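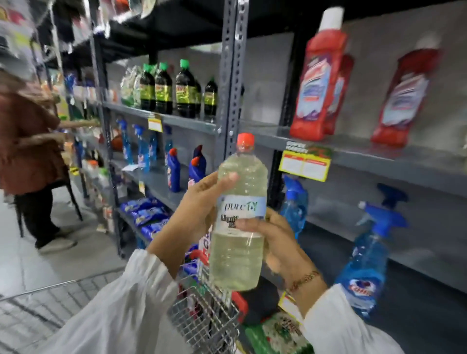
How do you flatten an old walking map without cracking the folds?
Leave it open in a slightly damp room overnight, then press it under a board for a week.

8/15/24 | By Pilar Saavedra
2 minute read

Old local maps carry names that newer ones have dropped. My 1:25,000 sheet of the Cletham hills has a spring, two fords and a rock called the Alvarado Stone, none of which appear on the current edition. The paper is usually in worse shape than the printing.

Open the map on a clean table and brush off grit with a soft, dry brush. Work from the middle out. Don't iron it. Heat sets the creases and browns the paper.

For pressing, use plain white blotting paper on both sides and a flat board on top. Books will do for weight. Change the blotting paper after a day if it feels limp.

Never use sticky tape on a split fold. I took tape off a Lindport harbour chart in May and the ink came with it, including half the name of the headland. Thin Japanese tissue and wheat paste, on the back only, can be taken off again with water.

Write notes in soft pencil on a separate sheet. If a neighbour tells you the old name of a field or a landmark, put down the grid square, the name as they said it, and who told you. Spelling can wait.

Store maps flat if you have a drawer big enough. Mine is 114 cm wide and holds 57 sheets. Otherwise roll them round a wide tube, printed side out, and keep them away from the boiler.

I list mine in Plotora by sheet number, with the old place names in the notes column so they can be searched.

Contact | © 2024 Pilar Saavedra | Back to top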